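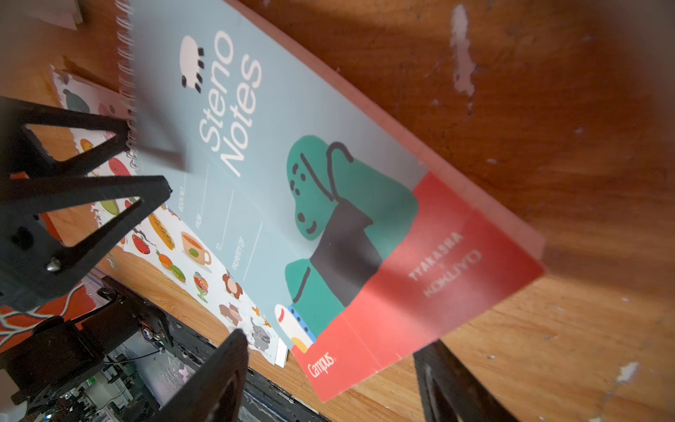
Ticket opened 27 November 2025 by Rebecca Sorrentino
Status: waiting on Likora stationery desk

Hiya, me again! Ordered the steno pad with the sheep on the cover and the pages stick at the spiral when I flip them over. Happens on every third page or so, drives me potty in meetings.

Tried so far: easing the coils with a pencil (bit better), leaving it under a dictionary overnight (no change).

Reply, Poul Thygesen: Is the end of the wire bent inwards? If so I'll swap it, 3 to 5 days.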